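A Day at the Neagu House in Prurnthorpe

May 4, 2022

I have been promising my sister-in-law for years that I would go up to Prurnthorpe for the spring open day at the Neagu House, and every year something came up. A christening, a bad knee, a transmission. Well, this time I went! I drove up the night before so I wouldn't be rushed, and I was on the sidewalk with my thermos a good while before they unlocked the door, chatting with a retired band teacher who had come for the cimbaloms and couldn't believe I had come for anything else.

For those of you who didn't grow up with this music the way my family did, the Neagu House was a dance hall first, then a furniture store, and then for a long, sad stretch it was nothing at all. The upstairs ballroom is where half the Romanian couples in the county met one another, my in-laws included. It is now a small music museum downstairs and a performance room upstairs, with a repair shop in the back where the loading dock used to be. If you only know it from the road, you know the green awning and the terrible parking.

Delia Gavrilă opened up and gave the welcome from the third stair, which is where everybody gives speeches in that building. She has run the place since her uncle passed, and she talks just like he did, with her hands going the whole time. She split us into two groups. Mine went to the repair shop first and the others went up to hear the soundcheck, and there was a little grumbling about who got the better deal (we did, I think, and I will tell you why).

The man at the bench was Aurel Dobre, and he had a cimbalom opened up in front of him, the big concert kind with legs and a pedal. I have listened to that instrument at every wedding of my life and had never once looked inside it. He let us lean right in. The strings run in courses, several to a note, and he showed us how one string just a hair out from its neighbors gives you that sour shimmer you hear on old records. Then he tuned it while we stood there, a tiny nudge at a time, and when it came right the whole group went "oh" together like people at a fireworks show.

He wraps his own hammers, too. Cotton for most players, he said, a little leather for the ones who want to be heard over a brass section. The band teacher asked whether a beginner could learn on a small one, and that turned into a long conversation about wrists. A small used instrument in playable shape will run you $1000 if you are patient and lucky, and Aurel told him to be patient first. I noticed that he wrote down the phone number anyway. 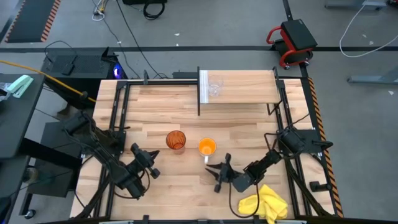 Two cups and the butcher-block table.

From there we went into the tape room, and this was the part I had come for. It is narrow and cool and smells like a library, with shelves up to the ceiling, and it holds 1144 reels and cassettes of weddings, radio hours, dance nights, funerals, and people just singing in kitchens. Teodor Dinu looks after all of it. He is very soft-spoken and you have to stand close, but my goodness, he knows where everything is. A lady ahead of me gave him a last name and a village and he had a box down in no time.

The heart of the collection is the tapes of Lenuța Vasiliu. If you are from around here I don't need to explain. If you aren't, she was the voice of the Saturday radio hour for most of my childhood, and she sang at the ballroom upstairs whenever they could talk her into leaving the house. She never made a real album. There was one single on the Jundis label, pressed in so small a number that I have only ever held one copy, and it had somebody's grocery list on the sleeve. Everything else we have of her is on these tapes, with chairs scraping and babies fussing in the background.

Teodor played us one. It was a slow doina, just her and a violin, and you could hear her take a breath before each line. I thought I would be fine and I was not fine. A young man next to me, there with his grandmother, handed me a tissue without looking over, and I would like to thank him if he ever reads this.

Afterward I asked Teodor how much of it had been copied so far. He said the radio hours are done and the wedding tapes are coming along, and that the kitchen ones take the longest, with all the talk between songs, and he doesn't like to cut the talk. Good for him. On one of those tapes there is a full argument over dumplings in the middle of a carol, and I would not part with a word of it. He also told us that families still bring in reels in shoeboxes. If you have one in the attic, please don't try to play it on an old machine first. Just bring it to him as it is.

Lunch was in the side yard, sausages and cabbage rolls and a walnut cake that was gone by the time I got up there for seconds. I sat with Meron Araya, who came up with the Zirisent choir and sings second alto. She grew up with Eritrean church music and came to these songs through a college roommate, and she had some of the prettiest things to say about them that I've heard from anybody. She told me the long held notes felt like home to her before she understood one word. We got to comparing lullabies, and two of them had nearly the same falling line at the end, so there we were humming at each other over paper plates.

Then upstairs. I had not set foot in that ballroom since I was a girl. The floor has been sanded and the old stage is lower than I remember it, though I suppose I was lower too. They can seat 70 up there now, on folding chairs with cushions, and the windows were open so you got a little street noise along with the music. Zirisent did a short set, 20 minutes by my watch, without any microphones. They opened with two of Lenuța's radio songs arranged for voices, then a planting song with a lot of stamping in it that shook the light fixtures. Meron had a solo in the last one. She had not said a word about it at lunch!

After the choir, Aurel came up in a clean shirt and played three dances on the concert cimbalom, with a bass player whose name I'm ashamed to say I missed. The second dance got going so fast that a couple in the back gave up on their chairs and danced along the wall. They must have been well past eighty. She had her purse on her arm the entire time.

Delia came out at the end to tell us about the plans for July, when there will be a full evening in honor of Lenuța, with the choir, a small band, and some of the tapes played in between. She would like to hear from anyone who sang or danced there in the old days and would be willing to tell a story from the stage. I put my mother-in-law's name down without asking her, and I have been making it up to her ever since.

A few practical things if you are thinking of going. Park behind the bank and walk over, and don't even try the street. The stairs to the ballroom are steep, but there is an elevator on the loading dock side, and you only have to ask at the desk. Bring a sweater for the tape room. The little shop by the door takes cash or checks, and it sells hammers, song sheets, and a copy of the Jundis single on CD, cleaned up as well as it could be. I bought two and played mine the whole way home. Somewhere past the county line I had to pull into a gas station and just sit there until the song was over.

My sister-in-law wants to ride along in July, so if anyone from our side of the river needs a lift, there is room for two more in the back seat.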